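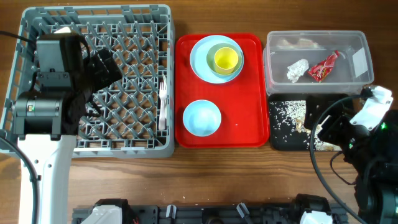
The Borivora two-arm table kit: what we sell and how we'd like you to run it

Hello! I'm Wubit Kumsa, and I look after the tabletop kits here at Valteo. I get asked the same things about the Borivora most weeks (is it safe, do I need a fence, can my students use it after one lesson), so when we redid this page in October I asked if I could write it myself. The spec sheet is still in the downloads tab if you prefer a table of numbers.

What you're buying

The Borivora is a pair of small arms on a shared metal rail, each with a two-finger gripper and its own green indicator light. You bring the table and a computer. The kit is made for light household tasks, so think clearing up after a meal: dishes into a rack, wrappers into a bin, that sort of thing. It isn't made for lifting anything heavy, and please don't bolt a blade to it. Yes, I've been asked.

If you're coming from our older Pira kit, your Pira tools will fit but your Pira settings files won't. Start fresh with those.

Do I need a fence?

It depends on where the table is and who walks past it. The arms are small and I'm very fond of them, but "small" and "collaborative" aren't safety ratings, and a label on a box doesn't do your risk assessment for you. ISO 12100 is a good place to start for how to think about hazards in general, and the ISO 10218 standards cover industrial robots if that's the sort of site you're on. Schools and colleges will have their own rules as well. Read those first, then ring us, and we can talk through your actual room.

For a supervised bench in a lab, what we suggest is a line taped on the floor, a stop button each side that you can hit without leaning across the table, and one named person in charge of each session. Keep the line in place even when only one arm is working. The other one can still be powered and it can still move.
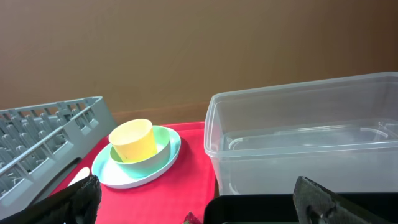

Pinching is the thing I'd worry about most on a kit this size. Fingers between gripper fingers, mainly, but the elbows can nip you too, and people forget the elbows! We ship the kit with closing force turned down to its lowest setting. Please leave it there until you've got a good reason and you've written the reason down.

Setting up the table

My colleague Selamawit Dinsa wrote our bench checklist and she is much stricter than I am, so I'll give you the friendly version.

Clamp the rail first and give it a proper tug. If it shifts at all, do it again. Then plug in the arms with the stop pressed in, and only release it when everybody's hands are off the table.

Run each cable with enough slack for the full reach of the arm and no more. A loop that looks fine with the arm folded can catch a dish rack when it stretches out, so move the arm slowly through its whole range once and watch the cable the entire time. It's dull. It takes 2 minutes.

Use plastic dishes while you're learning, and keep containers where both you and the arms can get at them. If your task has rice or anything else loose in it, put it in a tray with a lip, keep it well away from the joints, and brush down the grippers afterwards. Food that's been used for robot work goes in the bin, please, never back in the kitchen. The same goes for the crockery: mark it and keep it separate.

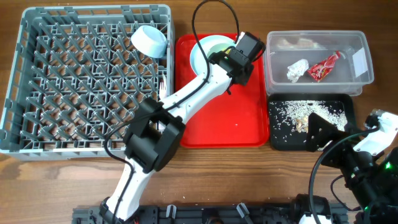
With both arms live, agree which one owns which part of the table before you start. We use left and right halves with a shared strip down the middle, and only one arm is allowed in the strip at a time. You can set this up in the software under Zones. Try it at walking pace first (the slow preset) and don't touch the speed until you've had a few clean runs from start to finish.

Looking after it

Check the finger screws every 18 hours of running and the rail clamps every time you sit down. At 1000 hours the kit should come back to us for a joint inspection, which is included in the price for the first owner. Keep a logbook next to the bench. Ours is a tatty exercise book and it has saved us a lot of arguing over who changed what.

If somebody presses the stop, write that down too, even if it was a false alarm. I'd much rather people pressed it too often.

Options

Soft finger pads, sold in pairs
Second stop button with a longer lead
Vallejo rail extension, for wider tables (ask us before ordering, it changes the zone setup)
Printed bench checklist, Selamawit's version, free with any kit

Training is half a day at our place or yours. We start at 9.30 and I bring the biscuits, which stay on a different table from the robots.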